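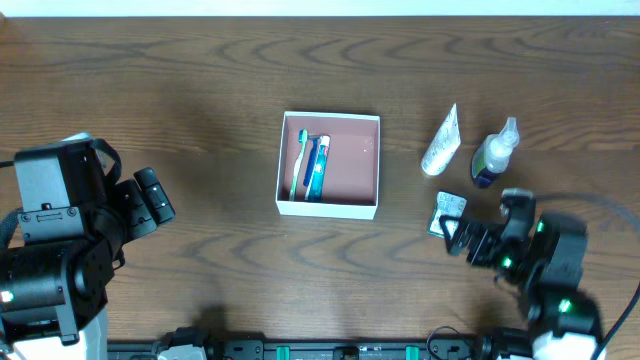
Darus Equipment Planning Desk
Ticket subject: Request to add fingertip sets and a second arm pair to the November budget
Status: Pending requester
Site: Nutdale
Category: Purchasing, robot cells

Original request
The Nutdale packing cell requests funding for 6 replacement fingertip sets and one additional pair of arms. The cell packs toiletry items into open boxes. Operators report that thin items are slower to pick than tubes, and the site believes a second cell would recover the lost output. The target is 900 boxes per shift. Current output is 700.

Entry 1, Planning Desk, 9:10 a.m.
Request received. The arm pair exceeds the site spending limit and requires a quote from Imonlow together with a completed capacity form. The fingertip sets may be approved separately. Please confirm whether the existing fingertips are worn or whether a different shape is required, as these are charged to separate budget lines.
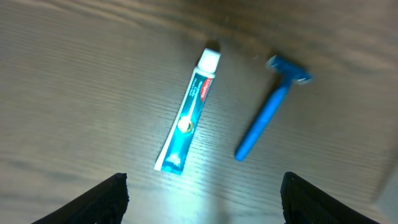
Entry 2, Nutdale site, 10:45 a.m.
The existing fingertips are not worn. The site requests the same shape with a softer surface. Two sets would be sufficient for a trial, and the remaining four may be held until results are available. The Imonlow quote has been requested. Kaewmanee has also been asked to price the arm pair so that the form carries two bids.

Entry 3, Planning Desk, 1:30 p.m.
Purchase of 2 fingertip sets approved under consumables. The line for the remaining sets is on hold. 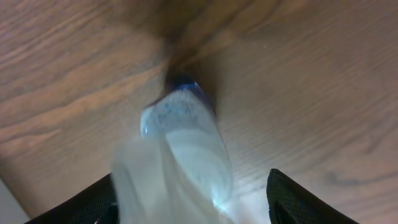

The capacity form must list every item type the second cell is expected to handle. The version submitted covers toiletries only. Bottled goods are to be entered on their own row, and clear bottles with thin plastic film around the lower part, such as the blue-capped water bottle, should be marked separately from bare ones. Vendors are asked to quote grip trials by row, and a missing row will delay the bid comparison.

Entry 4, Nutdale site, 3:05 p.m.
Understood. The revised form will be attached once the Kaewmanee price is received. Please keep this ticket open.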